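Left and right gripper timestamps drifting apart in two-handed demos?

Posted by seveo_tinkerer

Hi all, hoping someone's been here before me. I'm recording demos with a pair of hand-held grippers and training a little policy on them, and my left and right streams won't stay lined up. They start fine, but after 20 minutes of recording the left one is 70 ms behind the right. For picking up one thing with one hand I'd never have noticed! But my task is squashing a soft toy and a bit of knitting between both grippers, and on playback one side closes before the other and the whole lot pops out.

I'm using the Cirano logger on its default settings, both grippers on cables into the same PC. I've tried restarting the logger between takes, which helps for a bit. Is there a proper fix, or do I just shift one stream by hand afterwards? (I've got 400 takes, so please say no.) Picture of the setup is at the bottom.

laitinen_fan

Had this too. Get a better USB hub.

wobblywrist

I doubt it's the hub, a slow hub gives you jitter and yours is a steady creep. Each gripper stamps its data with its own clock, and the two clocks run at slightly different speeds. Have a look in the logger config for whichever setting picks the time source and switch it to host time, then resample both streams onto one timeline before training.

For the takes you've already got, fit a straight line between device time and arrival time for each gripper and correct with that. It's 4 lines of Python and you can run it over the whole folder while you make a brew. Check a few by eye afterwards though, mine had a couple where the fit went daft! 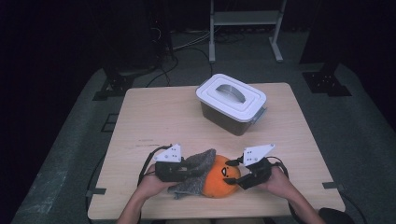
Both grippers on the orange toy, grey knit over the left side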